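Forum > Home and Repairs > Small jobs
Thread: Skirting board coming away from the wall, glue or screws?

naheed_abbasi
Posts: 11

Good evening to all. Please excuse my English, it is my third language and the words for the parts of a house are the hardest.

I have a small workroom at the back of my flat, where I do crafts and mending. Along one wall the skirting board has started to come away. At the door it is tight, but near the window I can put my whole finger behind it. The length which is loose is a little more than one metre. The wall is old plaster, painted many times, and the board is softwood, also painted many times.

I would like to fix it without making a big damage in the plaster. The former owner has put very short nails, and they came out with small pieces of the plaster on them.

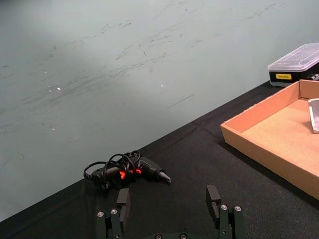

My first idea was to use adhesive from a tube and to press the board with something heavy during the night. My brother says I must use screws and plugs, and that glue is for people who will move out soon. I don't plan to move out. Which of us is right?

I should add that the building is from before the war and the walls are not straight in any direction.

Oldham_Pete
Posts: 2074

Your brother's right. Screws and plugs, every 50cm or so, countersink the heads, fill, paint. Job done in an afternoon. Glue on old paint is only as strong as the old paint, and with plaster of that age the paint comes off in sheets.

marguerite.l
Posts: 100

I disagree with Pete, at least a bit. If the short nails brought plaster out with them, then the plaster is soft at that height and plugs will just spin in it. You need to know what's behind. In my last flat (also pre-war) there were timber blocks set in the brick, called grounds, and the skirting was meant to be fixed to those. Tap along the wall above the board and listen. Or take the loose piece right off and have a look.

Oldham_Pete

You drill through the plaster into the brick, that's what longer screws are for. The plug sits in the brick, not the plaster. I thought that was obvious, sorry if not.

naheed_abbasi

It was not obvious to me, so thank you for writing it. I did not know that the plug must go past the plaster.

I took the board off this afternoon. To Marguerite: yes, there is one block of wood in the wall, near the corner. It is dry but when I push a screwdriver in it, it goes in too easily. There is a lot of dust, a hairpin and one very old bus ticket. There is also a gap between the bottom of the plaster and the floor, high as my thumb, where I see the brick directly.

Must I fill this gap before I put the board back?

tinroof
Posts: 640

No, leave the gap. It's normal, plasterers often stopped short because the board would cover it. If you fill it right down to the floor you can draw damp up into the plaster. Different matter if you get a draught from it.

marguerite.l

Agree about the gap. Not happy about the soft block though. Does it crumble, or is it just soft? Crumbling with little round holes is woodworm, crumbling in cubes is rot. If it's rot you want to find where the water comes from before you cover everything again. Is there a window above?

naheed_abbasi

There is a window, but it is to the left, not directly over. The block has some little round holes. I made the vacuum cleaner pass over it and no new powder has come since the morning. I will look again in some days.

Oldham_Pete

Old worm, probably long gone. Ignore the block, don't screw to it, go into the brick on either side. If it bothers you, brush some woodworm killer on, open the window and go out for the day.

venness_road
Posts: 58

I'm going to speak up for adhesive, as everybody here seems to think it's cheating. I did a whole hallway with Brellier grab adhesive and it's been solid for six years. The trick is preparation. You scrape the back of the board to bare wood, you scrape the wall where the adhesive will go, you wipe off the dust with a damp cloth and let it dry. People skip that and then blame the tube.

Oldham_Pete

Was your hallway straight?

venness_road

Fairly straight, yes. It's a 1990s house.

Oldham_Pete

Well then. Naheed's walls go in and out. A board that wants to spring away from a hollow will pull on the adhesive day and night until it lets go. A screw will hold it in.

tinroof

Or it will crack the board, if the hollow is deep. How deep is it, Naheed? Hold the board in place and measure the gap at the worst point.

naheed_abbasi

I have measured. At the worst point it is 11 mm, and after this it becomes smaller in the direction of the door.

I have also a question about paint. The wall has many marks which do not wash off, and since I must repaint the board, perhaps I should do the wall in the same time. Is it better to paint before or after the fixing?

marguerite.l

11 mm is too much to force. I'd put small packers behind the board at the screw points, bring it in only as far as it goes easily, and run decorator's caulk along the top edge for whatever is left. A wide line of caulk looks poor close up, but if you do it in two passes and let the first shrink, it's acceptable. For anything more than 5 mm put a thin strip of wood in first.

Paint: wall first, two coats, then fix the board, then caulk, then gloss or satin on the board last. Wash the wall with sugar soap before you start. If the old paint has any shine, go over it lightly with fine sandpaper or the new coat won't grip.

venness_road

I do it the other way round, board first and wall last. It's easier to cut in along the top.

Oldham_Pete

Both work. Wear old trousers.

naheed_abbasi

Thank you all. I have decided like this: screws into the brick at three points, packers behind, a little adhesive between the screws where the wall is touching the board. So my brother will be right for the most part, but I will not tell him it in these words.

One last question. The man in the Ngui hardware shop proposed me brown plugs and also red ones. For a board of 18 mm, which do I take?

Oldham_Pete

Brown plugs, 5 x 70 screws, 7mm masonry bit. Check with your hand that there's no pipe or cable running up the wall there, and if you can borrow a detector, borrow one. Radiator pipes love to hide behind skirting.

tinroof

Seconding the detector. I found my central heating with a drill bit one November and I'm still hearing about it at family meals.

naheed_abbasi

My neighbour has a detector and will lend it to me tomorrow at six in the evening. When the board is off I see no pipe, but I will check also higher, behind the plaster. I will write again when the first screw is in.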